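1 Jan 2024
Translation desk notebook, Birnura regional talks

Started on the November ministers' statement. The working draft runs to 144 clauses, 31 of them on cross-border transport. Young-sook Won has the trade section and I have security and river ports.

Endix still renders "member state" and "partner state" with the same word. Fixed by hand in 13 places. Glossary updated, old version kept on the Pasberg drive.

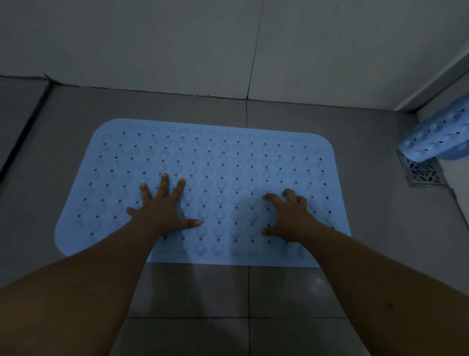
Bath mat, light blue, both hands pressing on it.

Clause 22 on counter-terrorism liaison reads "shall" in the Yeo delegation's copy and "may" in ours. Left it in square brackets and wrote to the secretariat. Don't send the clean copy until they answer.

The summary for the press office has to stay under 400 words. Mine is over. Cut the paragraph on the previous meeting first, then the list of observers.

To do: check the spelling of ministry names, page numbers in the annex.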